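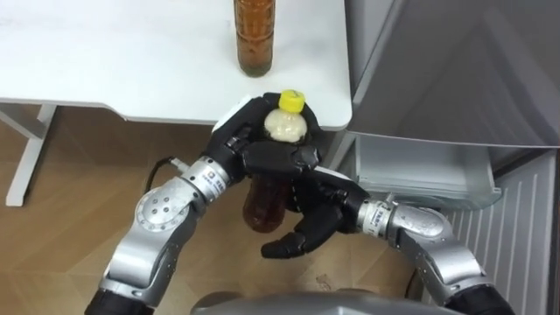 Bottled Drinks: Common Questions

Do I need to shake a bottle before opening it?
Only if the label says so. Milk teas and juices with pulp can settle. Keep the cap tight and turn the bottle over a few times.

The screw cap won't move. What should I do?
Dry the cap and your hands, then hold the bottle upright and grip it near the neck. A rubber band around the cap helps. Please don't use a knife.

How long does a drink keep once opened?
Follow the date and storage advice on the label. At Storum we ask everyone to put opened bottles in the fridge right away and write their name on them.

Can I leave a bottle on the table overnight?
No. Anything left out at closing is poured away.

Where do empties go?
Rinse the bottle, screw the cap back on and use the bin by the Quartey Room door. It holds about 200 bottles and is emptied on Fridays.

Who orders the drinks?
Comfort Zakaria. Leave requests at the front desk, extension 166.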